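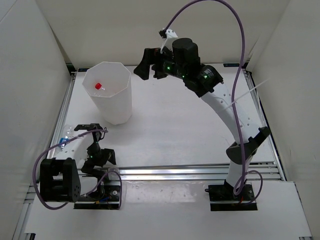

Deolinda Correia wrote to me that an open day is theater, that she has never learned anything from one, and that if I wanted to have an opinion about robots I should ask to come on a normal morning, when the good shirts are at home and the machine is doing what it does the rest of the year. She wrote this under my last column, where I had announced that I would visit the Visham laboratory in Gerndale on its open day, and she wrote it with some impatience.

I went anyway. I want to answer her properly, as I think she is half right, and the half where she is wrong interests me more.

The laboratory is on the edge of Gerndale, in a building that used to store floor tiles. The open day was on 30th May. At the door they gave each visitor a sticker with a number, and mine was 229, so I suppose that many people had come before me, or else they had started the roll in the middle. There was coffee. There was a banner saying that the future is within reach, and I would like to ask all laboratories in the world to stop printing this banner.

In the first room we had a talk with slides. I will not say much about it. The speaker was good and he had clearly given the talk many times, and everything in it was about years that have not come yet. Deolinda would have left at the second slide. I stayed for the reason that my coat was under another person's chair.

The second room was different. There they had the tables where the arms are taught to handle ordinary things, and each table was a white box without a lid, with two arms inside, one bigger and one smaller. You could stand very close. The task at the table where I spent most of my time had to do with bottles and a tall white cup with eight sides. I had expected something larger. When a person hears "robot arm," he thinks of a car factory, of orange machines as tall as a house. These arms had white links full of little round holes, like the metal construction set my brother had, and purple cables that went around them in big loops, and I must confess that the cables made me like them more. They looked like something a person had put together and would take apart again in March to fix.

Now I come to the point where I disagree with Deolinda. She believes that a demonstration lies because it is prepared. But what I saw at that table was badly prepared, and I say this with respect. The arm came down toward the bottle, closed its two fingers a little too early, and stopped. It went back. It came down again. A boy next to me said loudly that his sister could do it, and his sister, who looked to be 3 or 4 years old, was ready to try. On the third time the arm took the bottle, lifted it, carried it slowly across the table and then let it fall on its side. Some people clapped. The young woman who watched over the table did not clap. She wrote something in a notebook and put the bottle back where it had been, and the arm began again.

I stayed at that table for most of an hour. I saw five good attempts one after the other and then a very poor one, which nobody could explain to me in words that I understood. I asked the young woman how many times the arms had done this. She answered that for this one task they had gathered 2,000 attempts, and that she had personally put the bottle back after most of them. I asked her if this was boring. She thought about it for longer than I expected, and said that the afternoons were.

I have read many articles about robots, and I have written two, and in none of them did I find this afternoon. The articles say that the machine learns. The grammar of this sentence bothers me now. In my first language we have a verb which means at the same time to learn and to be taught, and you know from the ending which one it is. In English you have to choose, and when people speak about machines they always choose "learns." So the machine is alone in the sentence, like a gifted child in a library. In Gerndale it was not alone for one minute. Every time the bottle fell, a hand came and picked it up.

This is what I would say to Deolinda first. It is true that an open day is arranged for visitors. But you cannot arrange patience for one day only. If a person puts back a bottle with that calm, without looking where her hand goes, you know that she has done it for months. I learned it from her hand, and no slide was necessary.

Second, I would say that a normal morning is also arranged. When I was younger I worked for four years at the bakery Ibarra in Urnville, and twice a year the inspector came without warning, to see us on a normal morning. He never saw one. The moment he was in the door, the morning became his. We stood differently. The old baker, who usually sang, did not sing. I think the inspector knew this, and I think he was a good inspector for the reason that he did not look at us at all. He looked at the drains. On an open day you can do the same. Let them give the talk, drink the coffee, and then look at the part that they have forgotten to make pretty.

At Visham this part was the floor of the little white box, which had faint scuffs on it. I do not know what made them and I did not ask. I only say that I trusted that surface more than the banner.

Where Deolinda is right, I want to be honest about it. An open day does not show you who pays. I asked this in the first room, and the speaker answered with the word "partners," and then there was a question about whether robots can feel pain, which took a long time. It also does not show you what the work is for. A hand that can take a bottle can help my aunt in her kitchen, who since her stroke cannot hold anything round, and the same hand can stand in a warehouse at night where my cousin is standing now. They spoke about my aunt. There was a drawing of her, or of a woman very similar, on the fourth slide, smiling in a cardigan. They did not speak about my cousin. When he reads that the machine has learned to hold a bottle he does not think of a cup of water for an old lady, and I cannot tell him that he is wrong.

So a visitor must bring the second half of the demonstration in his own pocket. I do not find this unfair. When I go to see an apartment, the owner shows me the view and I open the tap. But I notice that at the open day very few people opened the tap. They made videos of the arms and they asked how fast it can go, and how strong it is, and if it can play chess. These are questions you ask a horse at a fair, except for the chess. One man asked what it cost, and he was the only one who received a short answer, because the young woman did not know.

I would have liked for somebody from the town to ask how many people from Gerndale work in that building. I did not ask it myself, as I am not from there, and afterward on the bus I was ashamed of that excuse.

There is one more thing, and I have no argument attached to it. Near the end, when the room was thinner, the little sister came back with her brother and stood with her chin at the height of the table. The arm was in one of its bad periods. It went down, closed on the air, went up again. She watched it for a while, and then she told it, in a serious voice, to do it slower. The young woman wrote this down too, or she wrote something at that moment. I choose to believe that it was this.

Deolinda also asked me, at the end of her message, whether I would now be for or against. I have noticed that this is asked very often about machines and hardly ever about laboratories, landlords or slides. I am for the young woman having more interesting afternoons. I am for somebody saying the word "warehouse" aloud in the first room, before the coffee. About the arm itself my opinion is small: it is clumsy, it is carefully looked after, and it will be less clumsy next year, and the people who decide what it will do then were not, as far as I could see, wearing stickers.

I have written to Visham to ask for a normal morning. They answered politely that I should choose any day in the second half of the month, and that if Deolinda Correia wishes to come with me there are two chairs.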